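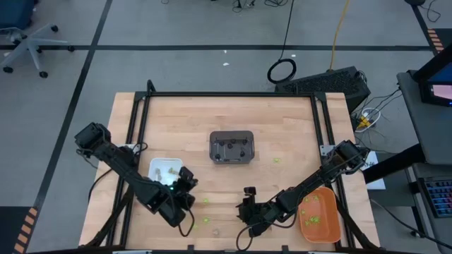
Terkine Two-Arm Sorting Table

I sell and set up the Terkine for Nikolaidis, so I'm hardly neutral, but I like this machine a lot. You get two black arms, one mounted on each side rail, a wooden top and an aluminum frame around the whole thing. It sorts small loose items into whatever containers you already own – bowls, trays, bins, we're not fussy! For the first run at the open day we gave it little food pieces, bright green ones in an orange bowl and paler ones in a white container, with a few left out on the bare wood. Bring your own stuff if you visit. I mean it, the odder the better.

Table with both arms: 2 arms, 1 frame, power strip included
Setup and training: 12 hours on site
Spare gripper fingers: sold in pairs
Order code: Jiltis 372
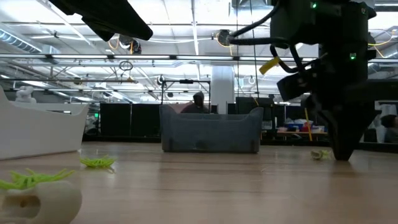
MULLDEN, 23 June 2024 – We had the doors open all day Sunday and I talked myself hoarse. The job at this table was toys: spiky lime-green things with lots of skinny legs, a cream-colored skull, and two open bins toward the far side. Spiky toys are a pain to grip (all those legs!) and I'd much rather show you a hard job than an easy one. Kyriaki Triantafyllou ran the controls and took questions, and Orestis Kourkoulas handled the people who wanted to talk money.

The question I got most was whether you need a programmer on staff. You don't. You show the arms the job by hand, a bunch of times, and Kyriaki helps you through the first couple of jobs. The other one was floor load, and I had to look that up – the sheet is at the front desk now, ask for it.

Next open day is in July, same hall. Call Loukia Vlachopoulos at the Mullden office to get on the list, and tell her what you'd like to see sorted.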